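Rechter Arm bleibt am Türgriff im Schutzstopp (Simulation)

Josutach
09.02.2020
Guten Tag zusammen, ich habe ein Problem mit meinem Zweiarm-Modell in der Simulation. Die Aufgabe ist das Öffnen einer Tür mit dem rechten Arm. Von 80 Durchläufen sind 10 mit einem Schutzstopp abgebrochen, und zwar immer bei der grünen Tür. Einmal die Ansicht vom Roboter aus und einmal ein Greifer von nahem:

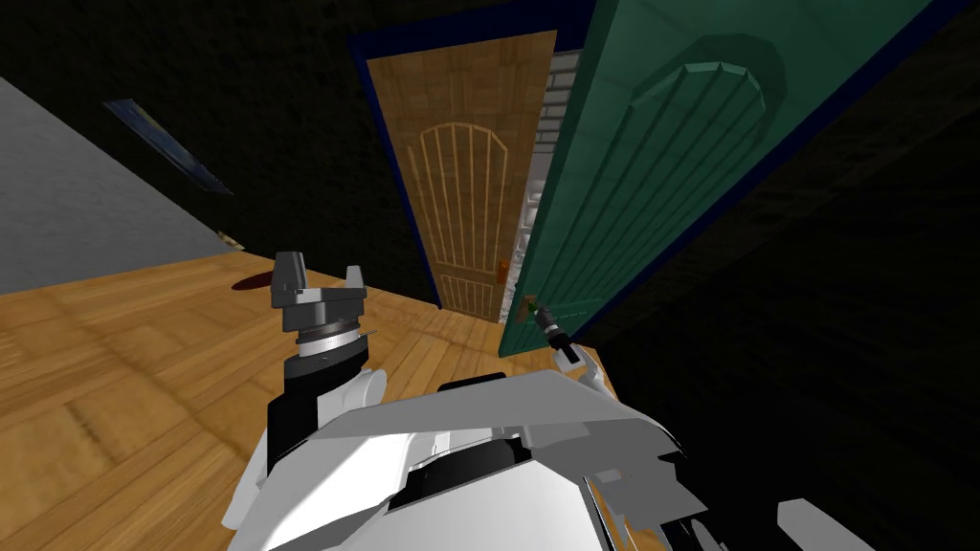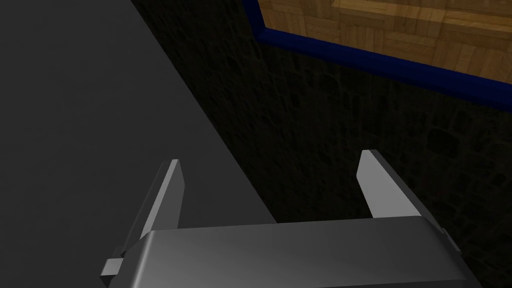
Die Meldung lautet „Kraftgrenze Handgelenk überschritten“. Die Grenze habe ich auf 60 N eingestellt. Danach fährt der Arm nicht mehr zurück, auch wenn ich den Fehler quittiere. Was mache ich falsch? Entschuldigen Sie bitte mein Deutsch.

sarnia_k
Dein Deutsch ist in Ordnung. Ich tippe auf das Kollisionsmodell der Tür. Viele nehmen dafür einen einfachen Quader, und dann steckt der Griff zur Hälfte darin. Der Solver drückt die Finger heraus, und du bekommst Kraftspitzen, die es in Wirklichkeit nicht gibt. Setz die Grenze höher und gut.

Navickas
Da widerspreche ich. Wer die Grenze hochsetzt, sieht den Fehler nicht mehr, aber er ist noch da. Am echten Gerät ist dann der Griff verbogen oder das Handgelenk kaputt. Bitte zuerst den Kraftverlauf ansehen: eine einzelne Spitze oder ein langsamer Anstieg?

Josutach
Danke für beide Antworten. Ich habe es geprüft, es ist ein langsamer Anstieg, der fast 4 Sekunden dauert. Also wohl keine Spitze vom Solver.

Navickas
Dann zieht der Arm auf einer geraden Bahn, während der Griff einen Bogen beschreibt. Nachgiebigkeit quer zur Zugrichtung einschalten.

sarnia_k
Gut, bei langsamem Anstieg nehme ich meinen Vorschlag zurück. Das Kollisionsmodell würde ich trotzdem kontrollieren.

brudham
Zum Quittieren: Bei mir blieb der alte Zielpunkt gespeichert und der Regler lief sofort wieder in die Grenze. Vor dem Quittieren den Sollwert auf die Istposition setzen.

Josutach
Das mit dem Sollwert war richtig, der Arm fährt jetzt zurück. Die Nachgiebigkeit muss ich noch einstellen, ich melde mich wieder.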